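Filed under: About Us | Our People

Print this page | E-mail to a colleague

Pollier packs small boxed goods for shops and mail-order sellers. We started in a rented room on Mokoena Street with 2 tables and moved to the brick-walled rooms we use now in December.

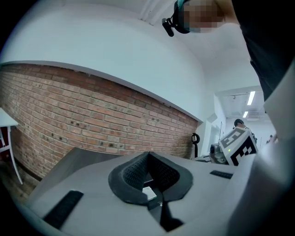 Nhi Mai runs the packing side and answers most of the phone calls. We look after 13 regular clients, Parnik being the longest standing, and send out some 935 parcels a month. Small orders are welcome. 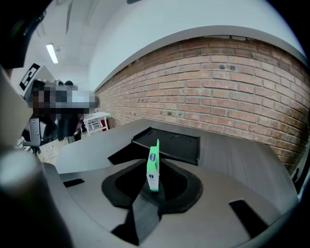 Pickups are by appointment at 112 Dodulura Road. We are closed Sunday.

We use cookies to remember your settings. OK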